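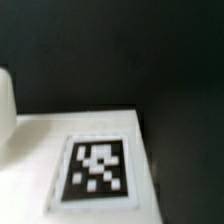

Notebook / Inks and colors

13 Sep 2025

Iron gall ink, batch 502. Second attempt with the crushed galls from Kuller. The first attempt went moldy on the shelf and I don't want to repeat my mistakes in the same order.

Galls were crushed by hand in the mortar and then put through the Baran mill on the coarse setting. The fine setting gives a powder that goes through the cloth and stays in the ink as mud, and I had this problem in spring. Soaked in 300 ml of rain water in the glass jar with the loose lid. I kept the same water as for the previous batch, so that only one thing is changed this time, and the one thing is the gum.

Color of the soak in the morning: strong tea. Smell like wet oak, a little sour, not unpleasant. I strained it twice through linen and once through the paper filter. The paper filter was very slow and I went to do other work. When I came back it was still dripping, so I let it finish and did not squeeze.

Iron sulfate: the green crystals from the older bag, dissolved first in a small part of the liquid and then added back. Please, everybody, close this bag with the clip. The crystals at the top have already turned brownish, and I took mine from the middle.

The liquid went dark as soon as the iron was in, but on paper it was a weak gray at first. This is normal. I write it again because in my first year I threw away a good ink for this reason.

Gum arabic: 5 g, ground and put to swell in warm water before adding. With the last batch I added the gum dry and it made lumps that sat on the bottom like small pieces of glass. Now it is smooth. The ink holds on the nib much better, maybe even too well. On the pointed nib I must touch the paper twice before it begins to run. On the broad nib there is no such trouble.

Test strips, written in this order: Lotuta laid paper, Lotuta wove paper, the cheap copy paper, and one old blank leaf that was left over from the Dravevero ledger.

Lotuta laid - clean edge, no feathering. Gray when fresh, nearly black after lunch.

Lotuta wove - the same, with a small halo where I stopped the pen too long.

Copy paper - feathers everywhere, and shows on the back. Not a surprise, I only include it so that we have a bad example to compare with.

Ledger leaf - the most interesting. The line sinks a little and looks brown at the sides. I think the size in this paper is mostly gone. If we must write the missing headings for Dravevero on original leaves, we should size them again before, or we should use less iron. I would prefer the sizing.

About the ledger: the heading on page 129 is the one I try to match. The original is now a warm brown with darker places where the writer pressed. My fresh ink is of course too black and too cold. I tried one strip with a few drops of walnut extract and it came nearer, but then it's a different ink and we would have to say so in the report. I left both strips on the window side, half covered with card, so we can see what the light does.

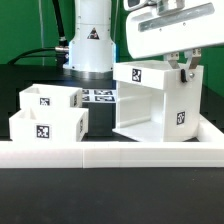 Margin note, other handwriting: I would leave the walnut out completely. It looks right today, but in ten years the two browns will go different ways and the heading will stand out more than a black one. Also, did you check the acidity before the gum or after?

My answer: after, with the strips, and only once. The color of the ink makes the strip hard to read, so I don't trust my reading and didn't write it down. Next time I will put one drop on the back of the strip and read it from the other side. About the walnut I agree, mostly. I will keep the test strip anyway.

One more point about the bottle. I used the brown glass with the plastic cap. The cork from before had become black and soft on the underside, and I suspect the mold started there. One clove is in the bottle. Some recipes ask for more, but I don't like the smell on the hands.
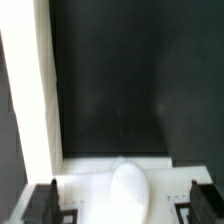

The mortar needs a long rinse after the galls, and then vinegar, and then water again. The brown stain inside doesn't come out fully and it is not necessary that it does. What is important is that no iron comes in contact with it, or the next galls will go black before we want. The same for the linen. I marked the linen for galls with a red thread and the linen for iron with no thread.

Still to do:

Strips for folding, to see if the line cracks when the gum is this high.

Ask Kuller if the next galls can come whole. The crushed ones have much dust and I can't see the holes.

Size a piece of the ledger leaf with weak gelatin and write on it again with the same nib.

Compare the window strips in November, with the card taken off, and write the result on this page and not on a loose paper.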